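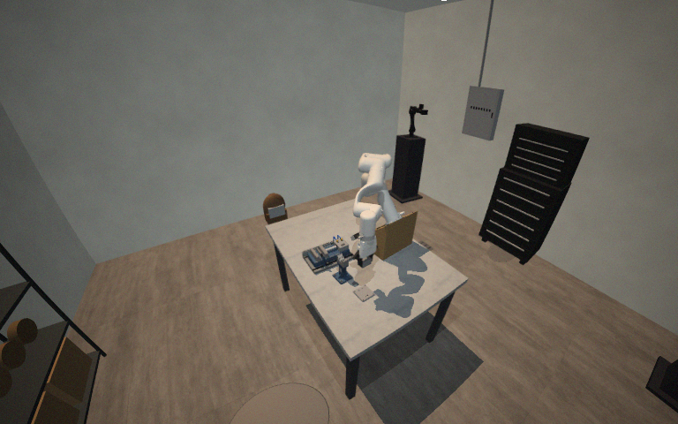 A reader wrote in after last month's column to say that repainting a rental is money down the drain, and that the landlord gets all the good out of it. I took that one straight to the woman who runs Adjei, the little paint store I've been bugging with questions for years, and she laughed so hard she had to put her coffee down.

"I rented for most of my life," she told me. "I painted every single place. You live there, don't you?"

Well, yes! I do live there. My own back room has been the color of old oatmeal since we moved in, so I had a bit of a personal stake in this talk (okay, a big one). I asked her what people get wrong first and she didn't even stop to think.

"They buy the color off the little card. The card is lying to you. Get a sample pot, paint a big square, and look at it at breakfast and again at night."

She's a green person herself, the dusty kind with a lot of gray in it. Her bedroom took 31 sample squares before she settled, and her husband still brings it up. The winner was a shade Plestik sells as Ornedeo, and she has put it in almost 200 homes by now, mostly hallways. I said it sounded gloomy for a hallway. "Everybody says that," she said, "and then they come back for a second can."

We got onto money after that. She thinks you can do a plain bedroom with 2 coats and a decent roller, and she wouldn't touch the ceiling unless it's stained. Ask the landlord in writing, she says, and keep the leftover paint with the lid hammered down tight. Brushes are where she'd spend.

"Buy one good one and wash it. I've had mine since October and it's had a hard life."

I went home with three sample pots and a stir stick I forgot to pay for. The oatmeal is still up, but there's a green square behind the door now.

Last updated: October

Contact | Copyright Iteo Home Pages | Back to top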